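Trollent hand grippers (the pair, wired) - worth it or not?
Home > Kit and Reviews > Teaching and Demo Gear

mcairns_lab
Posted 7:40 am

Anyone got the Trollent pair yet? Thinking of buying in August when the new budget lands. We want to record people doing ordinary tabletop jobs, then train an arm on it. Currently borrowing time on someone else's leader arms and it is painfully slow. Seller says two hours from box to first recording. Sceptical.

Main worries: weight, cables, and whether support is any good.

Mhairi Cairns

semple_d
Posted 8:15 am

Had a pair since spring. Quick version, on my way out the door.

Good: jaws close where you expect them to. Trigger is light. New people get it in 15 minutes, some quicker. Tracking holds up fine as long as you don't turn your wrists right over and hide the plates from the head camera. Calibration is boring but you only do it when you move house, so to speak.

Bad: the cables. Come out the back and hang off the side of the table, and if you are careless you'll drag one with your elbow. Also they're heavier than the web page makes you think. 11 minutes of solid recording and I want to put them down.

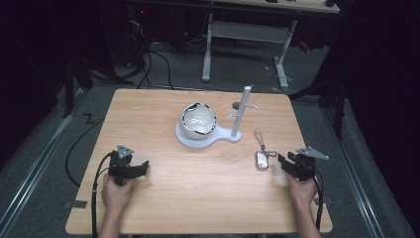 Start pose matters more than the manual lets on. Both hands down at the near edge, jaws facing in, wait for the beep, then go. If you start with hands in the air the first second of every take is rubbish and you'll be trimming for ever. We do the keychain-on-the-stand task as our warm up, small flat metal thing off a table top, and that is where you find out about the jaws. Cups, boxes, cloth, all fine. Thin stuff lying flat, you need to catch it by the loop or you're just pushing it about.

Support: answered me in 2 days, first answer no use, second one sorted it.

Would I buy again, yes, probaly. Not at full price.

Dougal

Endo
Posted 8:52 am

Going to disagree with most of that sorry. Sent ours back.

Tracking "fine"? Not for us. Lost the left hand every time someone reached across. We had 6 people try it and every one of them had dropouts. Triggers felt different left to right as well, left one mushy.

And the price is silly for what it is. Jaws, a trigger, a plate on top, a wire. You could build that.

semple_d
Posted 9:03 am

Reaching across is exactly the thing I said, you're covering one plate with your own arm. Nothing tracks through an elbow. Did you move the head camera up a notch? Default angle is too flat for short people.

Mushy trigger is a fault, should have been swapped.

Endo
Posted 9:10 am

We moved it. Helped a bit. I shouldn't have to coach people on where to put their elbows, the whole selling point is that they work naturally.

And no, we didn't ask for a swap, we asked for a refund. Which took ages by the way.

Lindsay
Posted 9:34 am

Both right?? Ours tracks great in one room and badly in the other. Bad room has big windows. Blinds down, problem gone. Endo what was your lighting like

Also on building it yourself: we tried. Printed jaws, cheap encoder, looked lovely, then two weeks gone on getting the timing to match the camera. That's what you are paying Trollent for imo. The plastic is nothing, the sync is the product.

Endo
Posted 9:41 am

Windows, yes. Quite a lot of window. Fair point, nobody at Trollent asked me that though and I was on to them three times.

Still think it's overpriced.

mcairns_lab
Posted 10:20 am

This is really useful, thanks all. Follow ups

1. Can you get longer cables? Our recorder would have to sit a fair way off from the table.
2. Dougal, what does the task stand come with? Is it in the box or seperate?
3. Anyone compared with the Fomier ones?

semple_d
Posted 12:05 pm

1. Yes, extension set, costs extra. Get it. Run them down the outside of each arm and off the sides, never over the front, and leave slack. Tape the floor bit down if people are walking past.

2. Not in the box. Any old household stuff does. Pick things with a clear finished state, hung up or not hung up, makes sorting the takes so much easier afterwards. Mark on your table where things start if you care about that, or shuffle them each time if you want variety. We shuffle.

3. Not used them.

Lindsay
Posted 12:30 pm

Used the Fomier pair for a week on loan. Wireless, lighter, nicer in the hand. Battery is the catch, you're swapping halfway through a session and it wants recalibrating after each swap. Drove me up the wall. Jaws are wider too so worse again on small bits. For big soft things, towels etc, I'd take Fomier. For keys and pegs and lids, Trollent.

Endo
Posted 12:44 pm

Fomier recalibration is fixed in the newer firmware, takes seconds now. We ended up with those and I'm happy. Small parts are a pain, granted.

Mhairi, ask for a loan pair before you spend anything. Either firm will do it if you push.

semple_d
Posted 12:51 pm

Agree with Endo on that at least. Borrow first. And try it with your longest session, not a five minute play, your forearms will tell you.

mcairns_lab
Posted 4:18 pm

Loan request in with both. Trollent have replied already, want to know about our desk height and our windows, so somebody over there has learned something. Will post once we've had a go. Blinds are ordered.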